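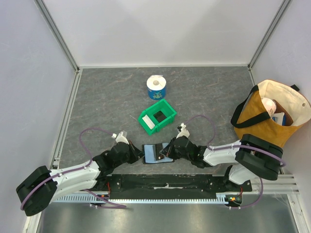
Bimanual workcells: arm-to-arm distance limits near the table center

Komerora Developer Forum > Motion Planning > Collision Checking
Thread status: Open

mvitale_dronthorpe
Original post

Good morning. I am writing on behalf of the manipulation software group at Dronthorpe. We request guidance on a planning question that the documentation covers only in part.

The cell shown at the head of this thread has two arms working over one tabletop. In the posture shown, the right fingertips are at the edge of the small black object on the blue cloth pad, and the left gripper is just to the other side of it. The planner must accept this posture. With the default inter-arm padding, it does not. Every goal of this kind is returned as START_OR_GOAL_IN_COLLISION, and the reported pair is always left_finger_link and right_finger_link.

Our current settings are as follows:

Planner: Talis, joint-space, both arms as one group
Planning time limit: 340 ms
Maximum samples: 2000
Inter-arm padding: default

Reducing the padding for the entire model allows the goal to pass. We do not consider this acceptable for general motion, as the elbows then pass closer to each other than our internal rules permit. We would be grateful to learn how other sites have handled this matter.

Marisa Vitale
Dronthorpe

gajewski_support
Reply 1

Thank you for the detailed report. Gajewski maintains the collision layer used by Talis, and we can confirm that the behavior is as designed. Padding is read once when the scene is loaded and is applied equally to all link pairs.

Per-pair padding is available. Please add a pair_overrides block to the scene file and list only the finger links. The elbow and forearm pairs should keep the default value. The scene must be reloaded for the change to take effect.

rail_and_post
Reply 2

I must respectfully disagree with the previous reply. A per-pair override applies for the whole trajectory, including the approach. We adopted it at our site and withdrew it within the month of June. The planner began to route one gripper closely past the other in transit, where there was no need for it.

Our recommendation is to divide the motion into two stages. The first stage is a free-space plan to a pre-grasp posture with full padding. The second is a short straight-line motion with the override enabled, and with the speed limit lowered. The override should be removed again before the arms retreat.

gajewski_support
Reply 3

The point regarding transit is a fair one. We would note, however, that the two-stage method places responsibility on the calling application to restore the padding. If the second stage is aborted, the override may remain in force. Any site using this method should restore the value in the abort handler as well as in the normal exit path. Please see ticket 2989, which concerns precisely this fault.

cablewatch
Reply 4

May I raise a separate matter? The purple cables on both arms run outside the white links. On the right, the cable arcs over the tabletop. Does the collision model include them? Ours did not at first, and the planner had no knowledge of anything outside the link meshes. We now attach a row of capsules to each link to represent the slack. It is conservative, and it does cost us some reachable goals.

mvitale_dronthorpe
Reply 5

I thank all contributors. To answer cablewatch: the cables are not modeled at present. The green bin and the tote bag are entered as plain boxes, and the roll behind the bin as a cylinder. The bag is the least satisfactory of these, as its handles fall outside the box on the side nearest the right elbow. We will enlarge that box and add capsules for the cables.

On the main question, we intend to test the two-stage method with the abort handler written as Gajewski advises -- the per-pair override alone does not meet our transit rule.

rail_and_post
Reply 6

I would still prefer that the override be a property of the motion request and expire with it. An abort handler depends on every application author remembering to write one.

gajewski_support
Reply 7

That request has been recorded under ticket 2989. No release has been assigned. Version 2 of the scene format would be required, and existing scene files would need to be converted.

cablewatch
Reply 8

Will the conversion keep attached capsules? Ours were lost in the last one.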